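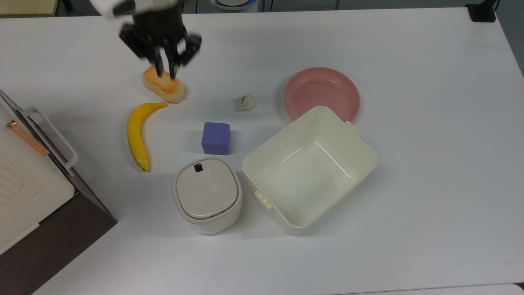 The fault log for cell four gave one line: grip force out of range, cycle 698. Guðlaug Snorradóttir read it at 6:40 in the morning, hung her coat on the guard rail and opened the service kit.

The toy bread was the check piece. Egilsson had written that into the procedure years ago, and it had stayed through two changes of controller. Foam gave under load and came back slowly, so a finger closing too hard left a dent that could be measured.

She set the arm to manual and ran the hand down at a tenth of full speed. Contact. She held it there and read the pendant. Left fingertip, 104. Right fingertip, 200. The limit was a difference of 15.

"Tendon?" asked Malou Bisgaard from the door.

"Or the sensor pad. I'll swap the pads first."

"Tomar wants the cell back by nine."

"Tomar can have it when the numbers match."

She backed the hand off, parked the arm and locked out the supply. The fingertip covers came away with a 1.5 driver. Under the right one the pad had lifted at one corner, and grey dust had worked in behind it. She cleaned the seat with alcohol, let it dry for five minutes by the wall clock, and pressed a new pad down from the centre outward. The old one went into a bag marked with the cycle number. She changed the left pad as well, according to the book.

Malou had the maintenance sheet on her knee. "Last change was Mitar's. He signed for both sides."

"Did he log a torque?"

"He logged a tick."

Guðlaug said nothing. She torqued the four cover screws, wrote the value beside each, removed the lock and brought the supply up. Zero offset. Fingers open, fingers closed, fingers open. Then down onto the bread again.

Left, 104. Right, 106.

She repeated it with the loaf turned end for end and got the same pair. Malou reached for the release form.

"Not yet," Guðlaug said. "Run it to 875 and read it again."

Malou put the cap back on her pen and pulled up a chair. Guðlaug closed the gate, pressed start and went to find coffee.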